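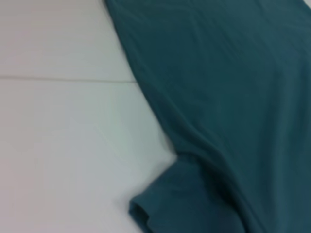

The Lisix garment notes cover short-sleeved knit tops laid out and folded on a flat table. They were started to settle a plain question: what counts as "flat" before the first fold is made. Most disagreements between annotators came down to the sleeves. On a teal top lying on a white surface, the body edge is easy to trace, gently wavy but continuous, while the line where sleeve meets body is a shaded crease that can be taken for a fold. In these notes it is recorded as `seam_crease` and never as `fold`.

Filed under: Datasets > Household > Clothing and Linen

# Lisix: T-shirt layout and folding notes

Maintainer: Noemi Kincaid
Label review: Tariq Farooqui, Rochelle Pruitt

## Contents

The current release holds 2367 annotated stills of tops on a table. Each still has one row in `garments.csv` and one outline in `outlines/`. The two are joined on `still_id`. Row order carries no meaning, and stills from the same garment are not always adjacent.

## Fields

- `colour` - free text, lower case. Teal, petrol and blue-green are all stored as `teal`.
- `neck_side` - the side of the still nearest the neckline: `top`, `bottom`, `left` or `right`.
- `sleeve_l`, `sleeve_r` - `out`, `folded_in`, `bunched` or `hidden`. Left and right are those of the still, not of the wearer.
- `print_text` - any printed wording, transcribed as it would read the right way up, with punctuation kept.
- `neck_label` - `yes` if a label shows inside the collar, otherwise `no`.
- `crease_level` - 0 to 3. Soft wrinkles that do not move the outline are 1.

## Labelling rules

1. Draw the outline along the cloth, not along its shadow. On a white surface the darker band at the edge belongs to the garment if it follows the curve of the fabric.
2. A hem that looks doubled over is a stitched hem unless the doubled part is wider than two fingers.
3. If a sleeve is turned in together with the side of the body, use `folded_in` and add the side flap as a separate polygon.
4. A sleeve that sticks out but is gathered up is `bunched`, even when most of its length can be traced.
5. Do not rotate a still to make the print readable. A top with its collar nearest the bottom edge is `neck_side = bottom`, and "FREE!" upside down is still entered as `FREE!`. In the still for this rule the left side is `folded_in`, the right sleeve is `bunched`, and `neck_label` is `yes` for the small black square inside the collar.

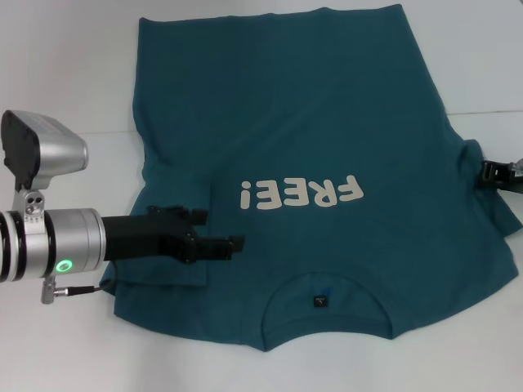
## Folding order

The sequence used throughout is the Paltville fold, named after the laundry room where Trinity Okafor wrote it down. One side and its sleeve go in first, then the other side, then the hem is brought towards the collar. Tops folded in any other order are kept but marked `order = other`.

A side flap should have a straight outer fold line running parallel to the body. Slant of up to about 8 degrees is accepted.

## Known problems

- Dark stitching on dark cloth is often missed. Sleeve hems are the worst affected.
- `crease_level` was scored by 2 people in the early rows and by one person later on. Agreement between levels 1 and 2 is poor.
- Heathered cotton and plain cotton share one value in `fabric`. Tobias Thibodeaux has a patch for this - not yet merged.

## Changes

August: `bunched` added to the sleeve values. Older rows marked `out` were checked again and 7 were changed.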